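**Subject:** Re: Trireo open day - who went, and what did they show?
**List:** garment-handling

Went to the Irthorpe one in July, so I can answer most of this. Quoted message first, for anyone who missed it:

> Did anyone on the list get to the Trireo open day at Irthorpe? We are looking at arms for our returns room at Stanholm and I would like to know if they can handle a shirt on a hanger yet, or if it is still folded towels on a table. Also, what are they training on?

They had two demos. The first was towels, same as last year. The second was shirts on a hanger, with the Shokri two-arm unit. It ran 50 attempts over the afternoon and they put the score on a whiteboard: 40 good, 10 given up on. The bad ones were mostly at the collar. It is slow. One shirt took 11 minutes before they stopped it.

On training, they use first-person recordings of people doing the job by hand in ordinary shops. The set they talked about has 2421 clips. They let us copy a few stills from one shop: 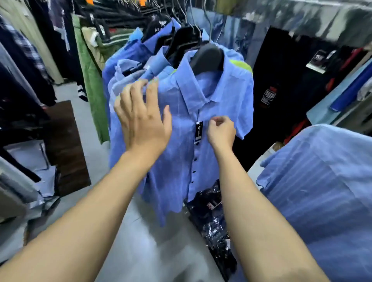
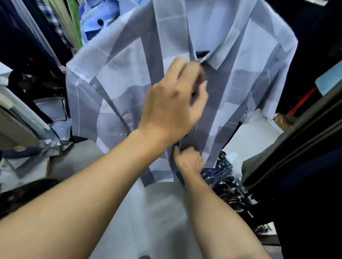
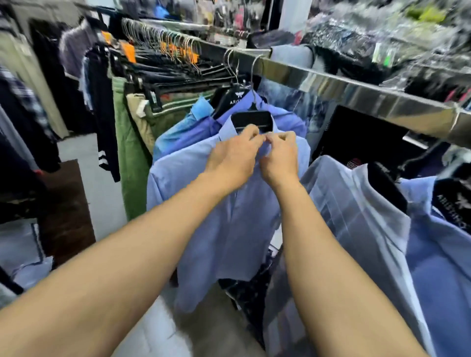
All three have two hands on a blue shirt, with other stock hanging close by.

## What I would take from it

- The hands nearly always work as a pair. The presenter made a point of this with the checked shirt, where one hand is up below the collar and the other is lower on the front edge. The unit does copy that, but it lets go too early with the lower gripper.
- Their demo rail had one shirt on it and plenty of space. A packed rail like the ones in the stills was not tried. I asked, and they said next year.
- Plastic bags are still a problem for the cameras - they said so without being pushed.

For a returns room I would wait. If you want to see it for yourself, they take visitors at Irthorpe most months and will run your own shirts if you bring them. Bring ones with stiff collars.

I have the handout as a scan and can send it off list.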